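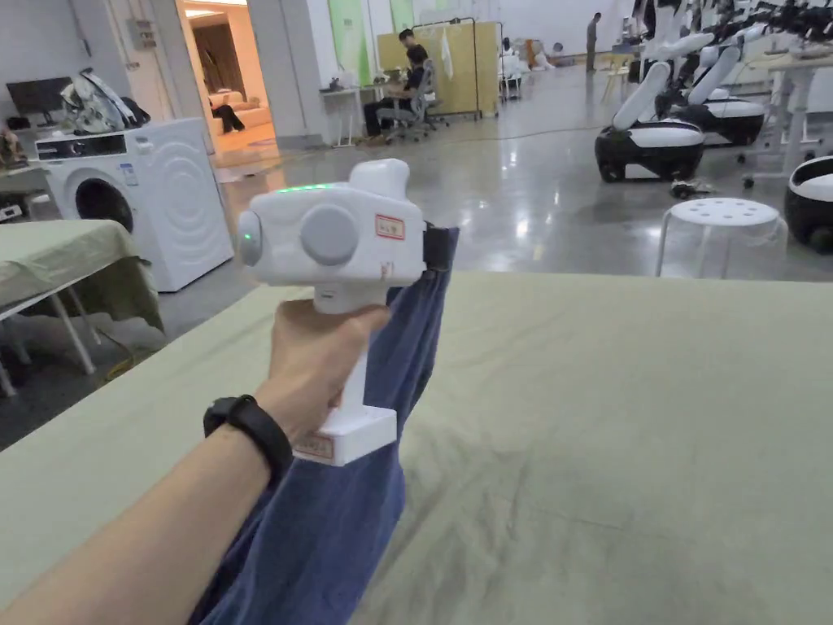 Hand-held gripper with a dark blue cloth, at the green table.

Home Datasets Files Discussion (6)

Rilier Cloth Handling, data card

Updated December 15, 2024

The set has 488 demonstrations of cloth handling, recorded at the Vollaston room since April. A person holds the gripper by its handle and does the task by hand. No robot is moved during recording. The policy is trained later, with the Samir loader.

Tasks: pick up, lay flat, fold once, hang. Each episode has one task only.

Split: 71 episodes are kept for testing. Please do not train on them, also not for a quick check.

Known problems
- Dark cloth on dark clothes is hard to segment.
- Other people are often in the background. Ask us before you publish frames with faces.
- In April the gripper width was saved in the wrong unit. The loader corrects this, but your own script will not.

License: research use only. Please cite Grukstead as the source.

2,000 downloads 6 comments Share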